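組立実習 配布資料 第5回
はめ合い作業とタスクボードの使い方

担当:Doaa Abou Zeid
実習補助:Mogens Lund

1. 今回の内容

前回はねじ締結を扱った。今回は、ねじを使わずに部品どうしの位置を決める方法として、穴と軸のはめ合いを取り上げる。講義が前半、ボードを使った実習が後半である。教科書は第4章の前半を読んでおくこと。公差記号の表は前回配ったものをそのまま使う。

2. はめ合いの種類

穴の径が軸の径より常に大きい組合せを「すきまばめ」、常に小さい組合せを「しまりばめ」、公差の範囲によってどちらにもなるものを「中間ばめ」と呼ぶ。手で抜き差しする位置決めピンには、すきまばめか、それに近い中間ばめを使うことが多い。

すきまが小さいほど位置の精度は上がるが、挿入は難しくなる。軸が傾いたまま穴に入ると、穴の入口側と奥側の二点で接触し、押しても進まなくなることがある。これを「こじり」という。こじりが起きた状態で力を加えると、穴の縁や軸の表面に傷がつく。

面取りは挿入の始めに軸を穴の中心へ導く役目をもつ。面取りの幅より大きく軸がずれていると、先端は穴の外の面に当たって止まる。

3. タスクボード

タスクボードは、組立の基本動作を一枚の板の上で練習できるようにしたものである。板を作業台に平らに置き、部品を決められた位置に取り付ける。

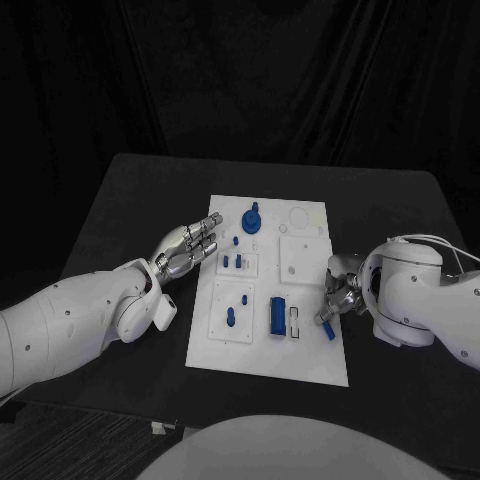
図1 白いタスクボードと青い部品。上部中央寄りに歯車状の丸い部品、その手前に直立した小さなペグ。

図1の歯車状の部品は、円盤形の台の上に短い軸が立った形をしている。その右には大小二つの円の輪郭がある。右側の手先がつまんでいる円柱形のペグは斜めに傾いている。この角度のまま穴に押し込むとどこで接触するかを、2節の説明に沿って考え、断面図を描いてみること。

4. 実習の手順

(1) ボードを台に置き、がたつきがないか確かめる。
(2) 部品箱の中身を部品表と照合する。不足があれば始める前に申し出る。
(3) 細いペグから順に挿入する。先端を穴の縁に軽く当て、少し傾けた状態から起こしながら穴を探る。
(4) 軸が垂直になったら、まっすぐ下に押す。途中で止まったときは押し足さず、いったん抜いてやり直す。
(5) 歯車を軸に通す。歯がかみ合わないときは、上から押さえずに片方を少し回す。
(6) 取り外しは逆の順に行う。

所要時間は各自で計り、一回目と二回目を分けて記録する。やり直した箇所には印をつけておく。

5. レポート

次の三点をA4用紙二枚以内にまとめる。

・使用した部品のはめ合いの種類と、そう判断した根拠
・こじりが起きた箇所と、そのときの軸の向き(起きなかった場合は最も時間のかかった箇所)
・作業順序を変えるとしたらどこを変えるか

図は手描きでよいが、穴と軸の中心線を必ず入れる。寸法を書くときは単位を省かない。提出先は実習室前の棚、締切は次回の講義開始時とする。欠席した者はLundに連絡し、補講の時間を決めること。

次回は歯車列の組立と、かみ合いのすきま(バックラッシ)の測り方を扱う。ダイヤルゲージは貸し出すので持参しなくてよい。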